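Dye notebook, December 2019
Madder on the Ustuver wool, second try

OK, back at it. The first madder batch from November is still hanging on the hook by the door, looking like canned salmon, and I've been glaring at it long enough. I wanted brick. I'd have settled for a decent rust. So the whole thing gets repeated with the same wool and the same roots, and this time I'm writing it down as I go instead of on the back of a feed receipt.

Wool is the Ustuver two-ply, the cream one, not the bleached. Dry weight of everything going in: 562 grams, which is four full skeins plus the leftover from the hat yarn. I retied all of them in four places with loose figure-eights. Last time I got lazy with the ties and had two white bands on the best skein where the string was snug, so if you're reading this and you tie for me, please leave them floppy!

Scour

Long soak in warm water with a squirt of the Vadex wool wash. I know the bottle says a capful, but a capful gives you suds until spring. Half is plenty. The water came out the color of weak tea, so there was a good bit of grease still in there, and I'm now wondering how much of the November blotchiness was just dirty yarn. I did a second scour to be safe and that water stayed clear. Rinsed, squeezed (no wringing), rolled in the old green towel.

Mordant

Alum and a little cream of tartar, dissolved in a jar of hot water first and then stirred into the big pot before any wool went near it. Brought it up slowly, held it an hour, turned off the burner and went to bed. I really do think the overnight sit matters. The yarn has that slightly sticky feel in the morning and it takes color more evenly than when I rush it.

Note on the alum: this was the last of the Grabner tub. It had gone hard as a rock along one side and I had to go at it with a butter knife. Still works fine as far as I can tell. The next tub needs to live somewhere other than under the sink.

Dye bath

Madder is the chopped root from Ferinus, same bag as last time, rolled shut with a clothespin. I weighed out 486 grams, which is a lot more than I used in November. Back then I just sort of filled a sock and hoped. The roots soaked overnight in their own bucket and I poured off the first yellowish water into a jar, labeled it, and put it on the shelf in case it's good for something. (Peach? Somebody try it on silk.)

Then roots in the mesh bag, bag in the pot, wet wool in around it. Here's where I think the first batch went wrong. I let it get hot, way too hot, with little bubbles at the rim and everything. All the older notes in this book say madder goes brown if you cook it and I read those notes every year and every year I wander off to answer the phone. So I stood there with the thermometer like a sensible person. The top reading was 153 Fahrenheit, and I shut the burner down as soon as I saw it. It coasted down a while and I nudged it back up twice.

I also put chalk in this time, a couple of pinches. Our water is soft and madder likes it hard. The bath went noticeably redder within a few minutes, from orange soup to something closer to tomato. I got pretty excited and splashed my sleeve, so that shirt is a dye shirt now.

Lifted the skeins and turned them every so often with the long dowel. No stirring! Stirring is how we got the felted one that's now a pot holder. Total time in the pot was most of the afternoon, and then I left it all to cool with the lid on.

Color after rinsing

Much, much better. A real warm red with some orange behind it, even all the way along three of the skeins. The fourth has a paler stretch where it must have been squashed against the side of the pot. I can live with that in a sock.

The leftover hat yarn came out darkest of everything, almost brick. It's a thinner twist and had more room, or maybe it was sitting right up against the root bag, I don't know. Worth trying that one alone in a smaller pot.

Second bath, using the same roots with no extra madder: I threw in the small test hanks and got a soft coral, and a third go on those roots gave me pink. The pink is lovely and I didn't expect to like it. Used 38 grams of wool for the pink hanks, so there's not much of it, but there's enough for a stripe.

For comparing colors I want a pale background and daylight. The bench is hopeless for this, it's so stained that everything looks brown next to it. A white marble-patterned tabletop is much kinder, even with the faint gray veins running through it, and the pinks especially stop looking muddy.
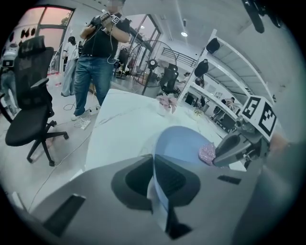 Light test

Wound a strip of each shade on card, covered half with foil, and taped the cards in the south window: first bath, second bath, third bath, and a bit of November salmon for spite. They stay up until I remember to take them down. Please don't move them to water the geranium, just water around them.

Also rubbed each one with a damp white rag. First bath left a faint mark, so it wants another rinse before anybody knits with it. The pink left nothing.

To do

Buy alum. Buy a thermometer with bigger numbers.

Dry the spent roots on the screen before they grow fur. I still think there's one more peach in them.

Overdye the November salmon. Either dip it in what's left of this bath (there's half a pot with the lid on, by the drain) or save it for the indigo and see if we get a purple. I'm leaning toward indigo.

Copy the chalk note to the inside front cover, in pen.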